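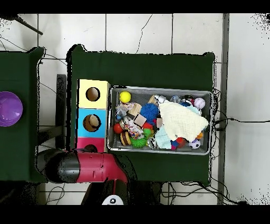 A purple plastic bowl on a table. Kondodport wants its takeaways served in returnable ones.

Kondodport bowl scheme to start in June, with the sums still missing

Takeaway customers in Kondodport will be asked to pay a £2 deposit on a plastic bowl from June, under a trial that the town council says will cut litter on the seafront. The council has not said by how much, or how it will know.

The trial will run for four months. Bruter, the company hired to manage it, has invited all 57 of the town's cafés, chip shops and takeaways to join. Customers who choose a returnable bowl will pay the deposit at the till and get it back when they drop the bowl at one of six return points. Refunds will go through a phone app called Claltus.

It sounds simple enough, and so did the last one. Readers with long memories will recall the returnable coffee cup, launched with a brass band and a banner outside the library and dropped before the leaves were off the trees. The council promised to publish a report on what went wrong. Asked this week whether that report exists, a spokeswoman said the cup scheme had been "a valuable learning exercise". Asked again, she said she would look into it.

Bruter's own paper, put before councillors last month, says the bowls will be "significantly greener" than throwaway boxes over their lifetime. Much hangs on how long that lifetime is. A sturdy plastic bowl takes more material to make than a thin box, and it has to be collected, driven somewhere, washed and driven back. If most bowls go round many times, the town comes out ahead. If most end up in kitchen cupboards holding clothes pegs, it has paid to make the problem heavier. The paper gives no figure for how many times each bowl must be used to break even, and none for how many are expected to go missing.

Évan Marchal, who is running the project for Bruter, said the company had good reasons for leaving those numbers out.

"Every town behaves differently, and we don't want to set a target that puts people off," he said. "What we can say is that people like the bowls. They're pleasant to eat from and they stack well."

Pressed on what would count as failure, Mr Marchal said he preferred to talk about "levels of success".

The washing is the part that worries traders most. Bowls will be collected from the return points and cleaned at the Vieira building behind the fish market, where Bruter has taken a short lease. The paper says clean bowls will be back with shops "promptly". It does not say what happens on a hot bank holiday, when the queue at the chip shops runs down to the slipway and the roads behind the fish market are blocked with parked cars.

Vilhjálmur Ásgeirsdóttir, who runs a soup and noodle counter near the harbour, said he had been told he could store spare bowls on site.

"Where? I have a hatch and a fridge," he said. "I'm not against it. I buy boxes by the pallet and I hate the things. But if I run out of bowls at one o'clock I'm back to boxes, and then I've got two systems and twice the muddle."

He has not yet signed up. The council would not say how many businesses have, describing the response as "very encouraging" — a phrase it also used about the cups.

There is also the matter of the phone. Deposits can be paid in cash, but for now refunds can only be made through Claltus, so anyone without a smartphone, or with a flat battery, or on holiday and unwilling to download something for the sake of a couple of pounds, will in effect have bought a bowl. Mr Marchal said cash refunds were "on the road map". He could not say whether they would arrive before the trial ends.

Unclaimed deposits will be kept by Bruter "to support the running of the scheme", according to a line near the back of the paper. Put plainly, the company will do better from each bowl that never comes home, up to the point where it has to buy another. Mr Marchal said replacing a bowl cost more than the deposit and that Bruter had every interest in getting them back. He declined to say what a bowl costs, citing the agreement with the supplier.

Councillors passed the plan without a vote after a brief discussion, much of it about colour. One member wanted to know whether the bowls could match the new bins. Another asked if they would float.

That last question was better than the laughter suggested. The case for the scheme rests on seafront litter, and the council's own beach cleaning notes, which are kept in the public file, list cigarette ends, bottle tops, fishing line and sweet wrappers well ahead of food boxes. Few of those will be helped by a bowl. The same file shows that several of the promenade bins were taken out last winter to save on emptying them, and it does not record any plan to put them back.

The council said bins and bowls were "separate workstreams".

Return points are planned for the bus station, the library, the harbour office, the leisure centre and both ends of the promenade. The caravan park, where a good share of summer takeaways are eaten, is not on the list. A spokeswoman said more sites could be added if there was demand.

Traders have until the end of next month to apply. Joining is free for the length of the trial, and the charge after that has yet to be set. A drop-in session for businesses will be held at the library, from 4pm, when most of the people it is meant for will be getting ready for the evening rush.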